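# Brillby toilet footstool and bowel diary app: two months in

My doctor has a laminated chart of seven kinds of poop, and in July she slid it across the desk at me like a wine list. I pointed at one. She nodded gravely and suggested more water, more fiber, and getting my knees higher than my hips. I went home and spent money on it, as I do with most problems.

The Brillby is a curved plastic stool that tucks around the base of the toilet. You put your feet on it, you lean forward a little, and you contemplate your life from a slightly more folded position. It comes with 2 rubber feet already stuck on and 2 more in a bag, for reasons the leaflet keeps to itself.

## The stool (the furniture one)

It works for me. I was ready to be sniffy about it, and by the end of the first week I had stopped taking a book in. My visits got shorter and there was a lot less negotiating. My husband, who called it "the podium," now uses it too and thinks I don't know.

It's solid. I'm not a small person and it has never creaked. The top has a pattern of raised dots that are fine in socks and a bit medieval in bare feet. Cleaning is a wipe-down, except for the groove along the back edge, which collects fluff at a rate I wouldn't have thought possible in a room with no carpet.

The height is the real complaint. There's one height. If your toilet is on the low side, your knees end up somewhere near your ears. My friend Kanako Sasaki has short legs and a tall toilet and she loves hers. My mother tried ours once, asked for help getting up, and has not discussed it since. Anyone with bad hips or knees should try it in company, or ask a physical therapist first.

I had a Skjelbred before this, a folding wooden one, and it was handsomer. It also folded when it wasn't asked to. I'd take the ugly one.

## The app

The box has a code for a year of Plultside, a diary app. You log each visit, pick a type from a row of cheerful little drawings, and add notes. It gives you points. I have 2096 points. I don't know what they're for and I've become oddly protective of them.

I'll give it this much: when I went back to the doctor, I had dates and details instead of "oh, you know, on and off." She scrolled through the whole thing and asked much better questions than she had the first time. A notebook would do the same job and wouldn't send a notification reading "How did it go?" while your phone is face up in a meeting. 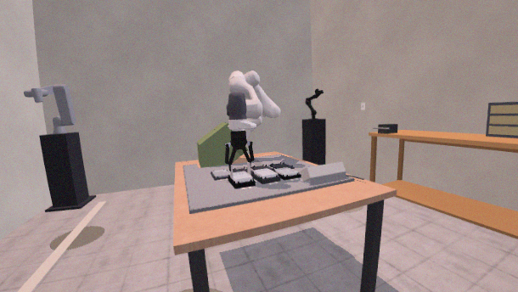
The free version stops at 700 entries, and if you're getting through those quickly, please put the phone down and call someone with a medical degree. The export button makes a tidy PDF. The search is useless. Typing "blood" brought up an article on blood oranges, and for an app in this line of work I'd want that word to bring up a large sign telling you to see a doctor. So I'll be the sign: blood, a change that hangs around, weight coming off for no reason, go and get it checked. They've heard it all before.

## Should you buy it?

The stool, yes, if your knees allow. The app, while it's free. There's a fancier Tekgate model with adjustable height and a night light, and I'd look at that first if several people of different sizes share your bathroom. I haven't tried it.

Four stars. The missing one is for the dots, and I'm still finding fluff.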